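Skomeo Home
Laundry > Hand wash > Knits

Lilora Knit Wash, unscented
250 ml bottle or 1000 ml refill pouch
In stock. Both sizes.

Liquid wash for sweaters, cardigans, scarves, knit blankets, hats. Hand wash or the wool cycle. No rinse-out drama, low suds, no perfume. New cap since March, the old flip top leaked in the mail and we got tired of replacing them.

Pick a size:
250 ml bottle with measuring cap
1000 ml refill pouch, no cap, pour it in your old bottle
Wash Day Set, $53: bottle, refill pouch, Vultex mesh drying rack, one big zip net bag

The set is the one most people end up with. You can buy the rack alone, see bottom of page.

What it is

Made for us by Jurić, a small soap maker we've bought bar soap from for years. Same people, same plain labels. It's a thin clear liquid, slightly yellow in the newer batches. Doesn't matter to the wash. If your pouch looks different from your bottle that's just batch to batch.

No enzymes. No bleach, no brightener, no softener. We asked for a scented one and then didn't like any of the samples, so unscented it stays. It smells faintly of soap if you stick your nose right in the bottle. Gone after drying.

What it's good on

Wool, merino, lambswool, alpaca, mohair, cashmere. Also cotton knits, acrylic and blends, which is most of what people send us questions about. Anything soft and a little fuzzy that comes out of a regular wash looking tired.

Silk fine too, go easy. Down, no. Leather trim, no, and check the cuffs and zipper pulls because there's leather on some of those and you forget.

Not a stain remover. It will lift everyday stuff, collar grime, a bit of coffee if you're quick. Old grease it won't touch. Use something else first, rinse that out, then this.

How much

One capful is 7 ml. One capful for a bathroom sink of water. Same for a small basin. Bathtub or a big blanket, go up a cap or two, no more. People use too much. If you're still rinsing suds after the second change of water you used too much.

Machine: one capful straight in the drawer, wool or delicate cycle, cold. Front loader or top loader both fine. Zip net bag if you have one.

Hard water, a little extra. You'll know if you have hard water, look at your kettle.

Hand washing, the short version

Cool water first, then the wash, swish it, then the sweater. In that order. Push it under and leave it. Ten minutes, go do something. Don't rub and don't wring, squeeze it gently against the side of the sink.

Drain, fill again with water the same temperature, press, drain. Lift it out with both hands underneath. A wet sweater is heavy and if you pick it up by the shoulders you get long shoulders.

Lay it on a towel, roll the towel up with the sweater inside, lean on it. Unroll. Now it's ready for the rack or any flat surface.

Inside out if it pills easily. Buttons closed. Dark colors on their own the first couple of times, some of them give up dye for a while and it isn't the wash doing that.

Drying

Flat. Always flat. Rack is best, air gets underneath. Table with a dry towel works, flip it over after dinner and swap the towel. Keep it off radiators and out of direct sun.

Pat it back into shape while it's damp: sides straight, sleeves alongside, ribbing pushed together with your fingers. Then leave it alone. Thick ones take all night and then some of the morning, collars and doubled hems last. Feel the collar before you put anything away. If it's cool to the touch give it longer.

No tumble dryer. We do get asked. No.

After it's dry

Dark knits want a look over before they go in the drawer. Chocolate, charcoal, the brown-gray shades. Put the thing down loosely on a table and look across it sideways, lint and pills show up much better at a low angle than from straight above. Go over it with your hand, pull the fabric a little where it bunches, check inside the folds too as that's where the fuzz sits. Then comb or shave as needed, lightly.
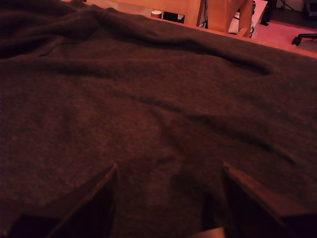 Had mine almost a year, a customer writes, and what I'd add is wait a day before you shave anything. I used to go at my cardigan as soon as it came off the rack and took off way too much. Left overnight the fuzz lies down by itself and there's maybe a quarter of it left to deal with. Also a soft clothes brush does most of the job. The wash is good, wish the pouch had a better spout.

Fair on the spout. We've passed it on to Jurić. For now cut the corner small, smaller than the dotted line, and pour over the sink. A funnel helps. And yes to waiting a day, we've started doing it too and should of had it on the page from the start.

Brush before shaver, then. Brush in one direction, down the length of the knit. On brushed or mohair types skip the shaver completely, the fuzz is the point.

Folding and storing

Fold, don't hang. Sleeves across the back, fold in half or thirds, whatever fits your drawer. Heavy ones at the bottom. Knit blankets can go over a rail or the back of a chair for a few days but they do stretch if left there all winter, rotate them.

Refold along different lines when you think of it. A crease that has sat in one spot since spring takes a while to relax. Lay it out over a table, steam from a little above, no pressure, smooth with the flat of your hand. Don't set an iron down on it.

Wash before storing, every time, even if it looks clean. Moths like worn wool much more than washed wool. Cotton bag or a lidded box. Not a sealed plastic bag unless you're totally sure it's bone dry.

How often to wash

Less than you think. Sweater over a shirt, every handful of wears. Against the skin, more often. Blankets on a couch, once or twice a season, more with a dog. In between just air it by an open window.

The Vultex rack

Comes in the set. Folding frame, stretched mesh top, short legs so it stands in a tub or on a table. Stacks if you have two. Fits one adult sweater with the sleeves folded in a bit, or laid right out if you let the cuffs hang over, which we don't love. A full size blanket won't fit flat, fold it once and turn it.

Legs click when they're locked. If there's no click they're not locked. Mesh wipes clean. Let it dry before you fold it or it gets a smell.

Rack only, sold seperately, same shipping as the bottle. Replacement mesh: we're asking Vultex, no answer yet.

Refills

Pouch is 1000 ml, so four bottles' worth. Rinse the bottle out between refills, let it drain. Keep the pouch upright with a clip on it. Don't store it in a freezing garage, it goes cloudy. If it does go cloudy bring it inside, let it warm up, shake, it's usable.

Keep the cap from your first bottle!! Pouches don't come with one and we don't have spares right now.

Questions we get

Can I use it for baby knits? Yes. Rinse one extra time.

Is it OK for swimsuits and tights? Works fine, lots of people do.

My sweater already shrank, will this fix it? No. A long soak and a gentle stretch while drying sometimes gets a bit back. Felted wool is felted.

It feels stiff after drying. Usually too much product or not enough rinse. Soak in plain cool water, roll in a towel, dry flat again. Still stiff, could be the water.

Does it need gloves? We don't use any. If your skin is touchy, do.

Can it go with a regular load? Don't bother, it's made for small loads and low suds and won't do much for muddy jeans.

Fabric softener after? Skip it. Leaves a coating and the next wash has to get through that.

Septic tank? Fine at normal amounts.

Shipping and returns

Bottles and pouches go out in a padded box, the set goes in a flat carton. Orders in before noon leave same day, mostly. Weekends no.

Unopened, send it back within the month and we refund the item. Opened bottles we can't take. Leaked in transit, take a photo of the box and write to us, we'll send another, no need to mail the sticky one back. Racks with a bent leg same thing.

Sets are packed by hand so if the net bag is missing tell us. Happened to a few orders in March.

Goes with
Jurić plain bar soap, for collars and cuffs
Soft clothes brush
Zip net bag, large
Vultex mesh drying rack

Skomeo Home. Prices include tax where we have to charge it. Pouch price changes next restock, bottle stays the same.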